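Sun 31 October

Clocks went back, so I was at the workshop an hour early and had the kettle to myself. I used the time to re-crimp the connector on the wrist joint, which I had promised Hammad I would do in September. He came in, saw me holding the crimping tool and had the decency to say nothing.

The arm has been called Avon since Ludivine wrote it on the crate. The plan is still that Avon will lay a breakfast by the time we have the open evening at Flallow. Egg cup, toast, the lot. This was agreed in the pub by people who had never tried to make a finger bend. We are now on one plate and one croissant, and I would accept half of that.

The morning went on the fingers. The index was closing before the thumb had made up its mind, so everything got poked instead of held. Talha's view was that the thumb wanted a new tendon. My view was that the thumb wanted a number changed in a file. We spent 2 hours on his view and five minutes on mine, and I shall try not to bring it up again before Tuesday.

Then the mat. We have had it down for a fortnight so the fingertips don't hit bare table, and it does help, but the quilting gives the depth readings something to be upset about. Adeel wants a plain one. Aslı says we can have a plain one when somebody pays her back for this one. I turned the speed down to 22 and we went on with what we had.
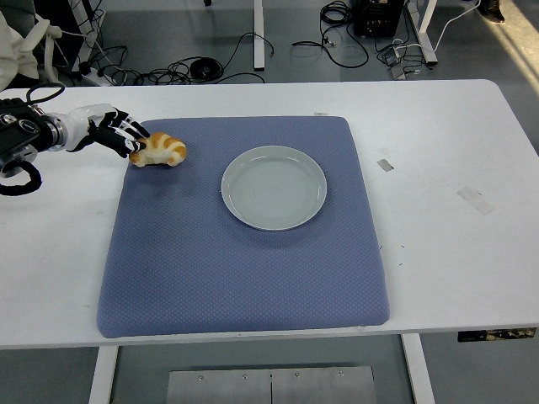 Left to do, in the order I shall probably avoid it

Tie up the black cable that hangs over the end of the table. I have caught my sleeve on it 5 times this month and called it a different name each time.

Work out why the lift wants to start before the grip has finished. Hammad suspects the timing. I suspect Hammad's timing, as he wrote it.

Peel the old tape off the tabletop. The grey bit was a marker for the first mat position and now marks nothing except that we once had a plan.

Ask Mirani about the spare wrist motor. They want us to order a minimum of 3,000 screws with it, which would see us through to the next century, though I notice I did not say no on the phone.

Sweep the floor, or at least coil what is on it.

Home by six, dark already. Ludivine rang from Troltau to ask how breakfast was coming along. I told her the pastry was being very patient with us. She asked about the egg, and I said the line was bad.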